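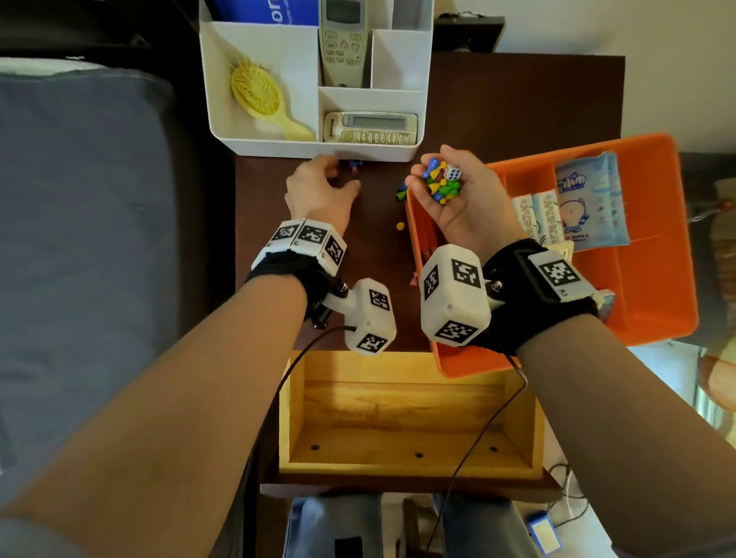
July, notebook, 10.40 in the morning

Desk reset, study corner at the Cumwood flat. I have been looking forward to this one all week! The plan for the furnished lets was always "a home for every small thing", and this desk is the best test of it so far, because it gets used for work, for getting ready in the morning and for board games, all on the same bit of dark wood.

Started with the game pieces. Pawns in blue, yellow and green, plus the white die with the blue pips. They roll, they hide against the foot of the organiser, and a yellow one on its side is surprisingly easy to lose track of even on a dark top. Gathering them by the handful works far better than picking them up singly. I tried the one-at-a-time way at Zistcombe and it was painfully slow. Cup one hand, sweep with the other, check the front edge of the organiser last.

White organiser: very pleased with it. The tall slot in the middle takes the air-con remote upright, screen and buttons facing out, so you can read it without lifting it. The second remote (the Shinco) lies on its side in the low compartment at the front. I did wonder about standing both up, but sideways suits that space and the buttons are still in easy reach. Hairbrush in the left compartment, bristles up. Might turn it over next time and see if it sits flatter.

Orange tray: wipes upright at the back, the two small white and blue packets next to them. Love the colour, it makes you want to put things in it. The compartments are a good size too.

Still undecided: where the pawns should live for good. Options are

- a compartment of the orange tray (quick, but they will mix with the packets)
- a little lidded pot, 300 ml, from the Girurside box
- back in the game box, the proper answer, and the one least likely to last

Going with the pot for 2 weeks, then I'll look again.

For the Prokopenko inventory: desk is item 1726, organiser and tray go under the same number. Labels still to print, 7 of them. Blue box behind the organiser stays put for now, haven't decided on a shelf for it.

Next: the drawer underneath. Bring the pot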